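Letters over the fence: an afternoon with Declan Coughlan

24 December 2019

Declan Coughlan talks with both hands, so the coffee has to wait. He has been telling me about a letter from a man in the detention center outside Brirkport, a former bus driver who wanted to know the rules of crosswords. Just the rules! He had been given a newspaper with a half-finished puzzle in it and couldn't work out why some of the squares were black.

"So we wrote back and forth about crosswords for months," says Coughlan. "His English was coming along fine, but mine got a whole lot better. Try explaining a cryptic clue to somebody in writing. You have to really understand it yourself first."

Coughlan started Vundik, the letter exchange he still runs, from a desk above the old Bakker shoe store. The idea is simple enough that he gets through it in one breath. People held in immigration detention put their names down if they'd like to hear from someone. People outside put their names down if they'd like to write. Vundik matches them and passes the mail along. There are 354 pairs writing to each other at the moment, and every one of those matches was made by a person sitting down and reading two short notes side by side.

I ask how he decides who goes with whom.

"Hobbies, mostly. Chickens are good. You would not believe how many people on both sides of the fence have strong feelings about chickens. Cooking works. Soccer works until it's the World Cup and then it gets heated. What I stay away from is matching on misery. If a guy has lost his business, I don't go find him another guy who lost his business. He may want to talk about fishing."

He has never worked in law or government. Before all this he managed the freight office at Prornier, the big cold store by the harbor, and he says the job taught him most of what he needed. Things have to be labeled. Things have to go out on the day you said they would. The first batch of letters he took to the center came back because the envelopes were the padded kind, and padded envelopes weren't allowed through the mail room. He drove home, bought plain ones and was back the next morning.

"I wasn't even mad. Well, a little. But the woman at the desk showed me the list of what was allowed, and I copied the whole thing out by hand, and I still have it. No staples. No stickers. No glitter, which, okay, fair."

The rules have changed a few times since then, and he can recite the changes too. Greeting cards with music in them were fine until August, then they weren't. Drawings are fine. Pressed flowers are a gray area, so he tells people to describe their gardens in words, and some of the replies to those letters are the best things he has ever read. He won't show me any. They belong to the people who wrote them, he says, and I can tell there is no point in asking again.

What he will talk about, happily and at length, is the writers on the outside. There is a retired dentist who types everything and then adds the real letter underneath in pen. There's a whole high school class in Brirkport whose teacher lets them write during the last 50 minutes before vacation. A few people drop out after one letter, and he says that's the hard part of the job, having to tell someone their pen pal has gone quiet.

"I always ask people at the start, can you do this for a year? Be straight with me. If you can do one letter, great, write one to your senator. But a guy who's been waiting and waiting on a decision about his whole life doesn't need another person who stops answering."

Does it change anything? I had saved that one for late in the conversation, half expecting him to be tired of it. He leans in.

"It doesn't get anybody a visa. I say so on the first page of the leaflet. There are lawyers for that, good ones, and they need money, and I'll give you their number. What it does is, some guy on a Tuesday-type afternoon, the kind with nothing in it, hears his name called for mail. I've been told what that's like by enough people now that I believe it."

Vundik costs up to 3,000 dollars a year to run, nearly all of it stamps, and it gets by on a raffle and a very good pancake breakfast. Coughlan would like to start a second exchange further up the coast, where there is another center and no one writing to it yet. He needs 2 people with patience and a dry room. 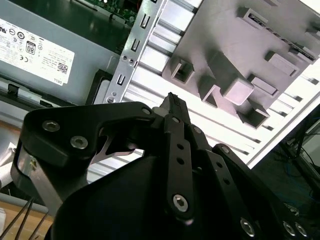 He also needs to know who can read Tamil, because a stack of letters has come in and his usual translator has just had a baby. He is delighted about the baby. He shows me the card he's sending, which has a duck on it, and then he's off again about the dentist, and whether the typed part or the handwritten part should count as the letter. The coffee is stone cold by the time he picks it up, and he drinks it anyway and asks if I've ever thought of writing to someone myself. I took a form home with me. Under hobbies I put chickens.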